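Gripper creeps to one side when closing on a small cube, cell otherwise fine

Posted by stuvico_bench, Fri 28 June

We have a tabletop cell with an arm, a two-finger gripper with a green ring at the flange, and a printed cloth over the slatted aluminium table. The test piece is a small wooden cube. Since we changed the fingertips in February the cube gets nudged sideways before both fingers are on it, and it ends up slightly twisted in the grip. The arm repeats well with nothing to pick up. I have redone the tool centre point twice and it made no difference. Should I be looking at the gripper or at the calibration? 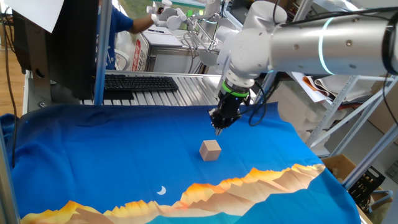 Pettigrew
Which of the two fingers touches first? If it is the same one every time, leave the calibration alone. You have a mechanical offset and no amount of teaching points will cure it.

stuvico_bench
Same one every time. The wrist camera shows the cube leaning a few degrees once it is held.

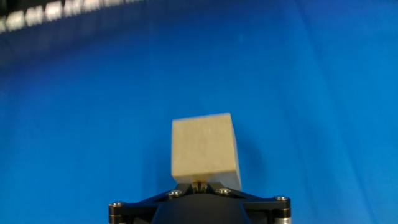 I had put that down to the cloth dragging on the bottom edge, but it does it on the bare rails as well. The tips went on with the old screws and I didn't use a torque driver.

Pettigrew
Then start with the screws. Take both tips off, clean the seats, and put them back with the gripper closed on a flat gauge block so they line up before you tighten anything. Go round 2 times, lightly and then fully. A bit of old threadlock under one tip is enough to do what you describe. After that, redo the tool centre point, once.

Check the cloth too. Ours used to lift along one side, and it threw the pick height out whenever the piece was near that edge. Clips on the table rail sorted it — tape lets go after a week.

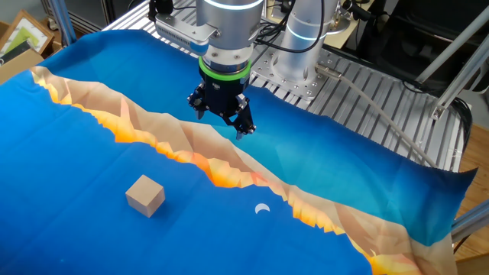

Fingers open above the mat, cube to one side

Prorberg
just slow the close speed down, worked for me

bronditz_cell
Slowing it down hides the fault, so I would do what Pettigrew says first. Two things to add. Look at how the cables hang below the wrist. If the loop is too short it pulls as the last joint turns, and you get an error that changes with wrist angle. Leave enough slack for the full turn and strap the rest to the arm. Also keep a log. We clean the finger seats every 3000 cycles and had about 54 bad picks in the month before we started doing that. I don't have a proper figure for after, but it is low enough that we stopped writing them down.

To test it, close on the cube, lift it just clear of the cloth, and look at it from the side before you move anywhere else. 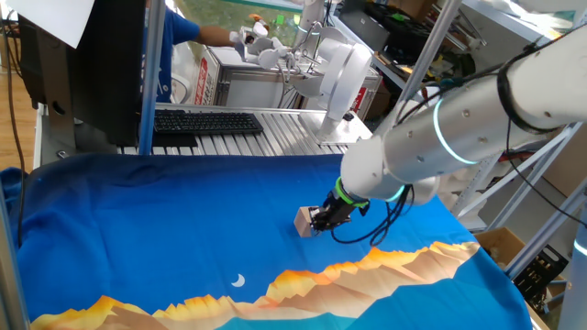

Related: fingertip wear on soft pads, when to replace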